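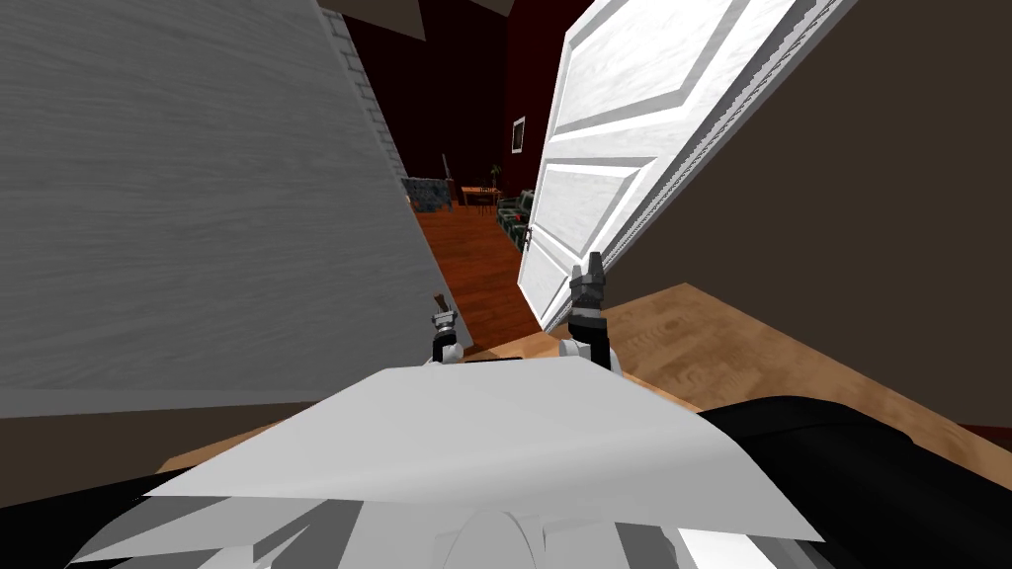

I love an interior door that swings shut with one finger and lands with a soft click. Our house was built before 2000 and every door in it had some complaint when we moved in, so I've had plenty of practice! Most of these fixes take less time than finding the screwdriver.

## The squeaker

Tap the hinge pin up with a nail and a hammer, one hinge at a time, with the door closed. Wipe the old black gunk off the pin with a rag, then rub it all over with plain candle wax or a bar of soap and drop it back in. I used spray oil for years and it works beautifully for a month, then it collects dust and drips down the paint. Wax lasts so much longer – my bedroom door is on its second year.

If the pin won't budge, a drop of oil and a cup of coffee (for you) usually loosens things up.

## The one that sticks in summer

Don't reach for the plane yet! Check the top hinge first. When those screws get loose the door sags, and it rubs at the top corner on the latch side. Snug them up and try again.

Still rubbing? Slide a sheet of carbon paper between the door and the jamb, close it, and open it again. The smudges show you exactly where to sand. Take off a little, test, take off a little more. Then seal the bare wood with paint or varnish, or it will soak up damp air and swell right back.

## Screws that just spin

Toothpicks and wood glue, the best trick in the whole drawer. Pack the hole tight, snap them off flush, let the glue dry overnight and drive the screw back in. For a heavy door, swap one screw in the top hinge for a long one that reaches the framing. My neighbor Izzati Liew uses bits of bamboo skewer and swears they hold better, and I have to admit her pantry door hasn't moved.

## The door that drifts open

Pull out one hinge pin, lay it on concrete and give it a light whack in the middle so it bends just a hair. Put it back. The extra friction holds the door wherever you leave it, and it's so satisfying.

## Scuffs on white paint

- Warm water with a drop of dish soap, on a soft cloth
- Baking soda paste for black shoe marks (go gently on glossy paint)
- An old toothbrush for the grooves around the panels

Work from the bottom up so dirty drips don't streak the dry paint, and dry the corners with a towel.

Next month I'm tackling sliding closet doors, starting with the one that jumps its track every time I'm in a hurry.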